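Home | Ask | Browse | Tips | Sign in

Zanuten Home Help > Crafts and Small Projects

How do I get a long white strip to lie dead straight on a blue-green background?

asked by porchlight_mo
234 views

Hi all! I'm having the best time with a project and I've hit the part where I could really mess it up, so I'm coming here first.

I'm making a big decorative panel for the wall over my guest bed. The plan is wide areas of teal and blue-grey with thin white strips running top to bottom, a bit like cabana stripes but calmer. The finished panel will be 60 inches tall. I got the strips in a mixed bundle from the Farkix remnant bin, with no label and no packet, and I love them. Flat, smooth, no shine at all, and the edges are straight as anything. I do not know what they're made of, though. It could be a coated paper, it could be some kind of trim. The person at the register didn't know either.

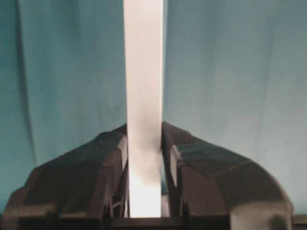 One of the white strips, teal behind it.

What I need help with:

How do I place something this long and narrow without it wandering off to one side by the time I reach the bottom? I tried a practice run on an old poster board and I started out perfect and ended up with a very definite lean.

What glue is safe when you don't know the material? I don't want bubbles, and I really don't want yellow marks showing through the white in a year.

Also the white looks different depending on the light. Up high it has a tiny bit of pink-grey in it and lower down it can go really bright. I'm hoping that's just the lamp, but if anybody has had strips from one bundle turn out to be different whites, please tell me now!

Thanks so much, this site talked me through my window seat and I sit on it every day.

stripes_and_scraps

Oh I love this! I've done two striped panels and a striped hallway and the lean gets everyone the first time.

The trouble comes from starting at one end. Your hand is only steering the part it's touching, and a hair's width off at the top grows all the way down. Start in the middle. Make a faint pencil line the full height of the panel (use a long level or snap a chalk line, don't trust a short ruler moved along), lay the strip next to the line with no glue at all, and hold it with low-tack tape at the top, the middle and the bottom. Walk away and look at it from across the room. If you still like it, glue from the middle up, then from the middle down.

Go next to the line and not over it. White shows pencil through it if it's thin, and you can't erase what's underneath. I put my line on the side I'm going to look at least.

For glue with a mystery material I'd use double-sided tape, the thin kind for scrapbooks. No water in it, so if your strip is paper it can't ripple. Press with a clean dry cloth over the top so you don't put finger marks on that nice matte surface - matte shows every bit of hand cream, ask me how I know.

Cut the strips long and trim at the end. Always!

grendano_gluepot

double sided tape is fine, or spray glue outside. test it on a scrap first

porchlight_mo

Thank you both! I bought the scrapbook tape and I'm going to use the start in the middle idea, that makes so much sense. One more thing while I'm at it. I've been looking at the blue-green part and I can't decide if it's two colors or one.
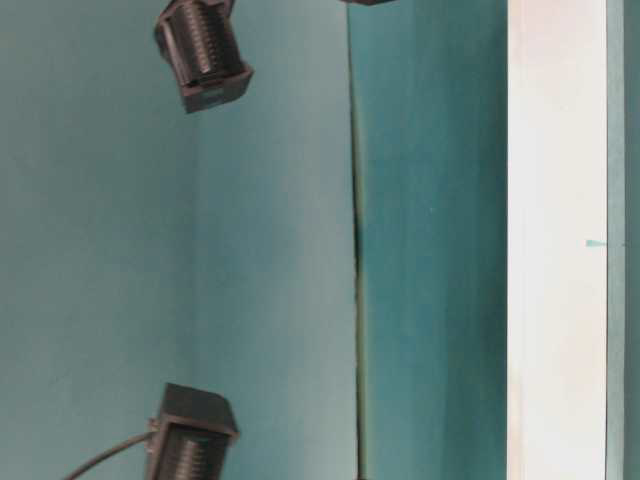
2 min read

The wide teal area has a duller grey-green side and then it slides into a bluer, lighter band, and the change is so soft that I keep losing it. Then it gets paler and greyer still as you go right, up to the seam. I kind of adore it like this? It has a slightly cloudy, grainy look, almost like weave, and it makes me think of the lake at Popescu in October when we go up to close the cabin.

My question is whether I should sharpen that edge between the two tones before the white goes on, or leave it soft. And does the pale grey-blue by the seam fight with the white, or does it help?

kitchen_table_kit

Leave it soft, please please leave it soft! A crisp white edge looks crisper when the color beside it is a little hazy. If you sharpen everything, your eye has no place to rest and it starts to look like a flag.

The pale grey-blue is your friend too. White butted right up against a strong teal can look stark, and a paler step in between calms it down. If you find the white is getting lost there, you can slide your strip over so it sits on the deeper color. Try both with tape before you choose.

On whether it's one color or two, check it the way I check paint. Take a piece of plain white card, cut a small square window in it, and move it slowly across. With everything else covered up you can compare one spot with the next. Do it in the morning by the window and again at night with your lamp on. If the change stays in the same place both times, it's in the surface. If it moves, it's the light.

The same trick works on your whites. Lay all the strips side by side on the floor, away from the lamp, and turn half of them end for end. Any odd one jumps right out. I had a bundle once where most matched and a couple were cream, and I used the cream ones on the outside edges and liked it better than my first plan.

I don't fully agree with spray glue, by the way. Overspray on a grainy surface stays tacky and collects dust. If you do use it, mask off everything. And if there's any texture under the strip, run the tape right out to both edges, or they'll lift in dry weather.

One thing I'd add to the lean problem: measure over from the side of the panel at the top, middle and bottom, and write the number on a scrap of card so you're using the same one each time. Mine was 21 inches in and I still managed to use the wrong side of the tape measure once.

Post it when it's up, I want to see it over the bed!

porchlight_mo

The card window is brilliant, I'm cutting one tonight. Leaving it soft!

Related in Crafts and Small Projects
Keeping painter's tape from pulling up color
Best way to hang a light panel on plaster
Grendano craft mat - does it flatten out again?
Sanding edges with 600 grit before painting
What to do with narrow leftovers

Contact us | © Zanuten Home Help | Back to top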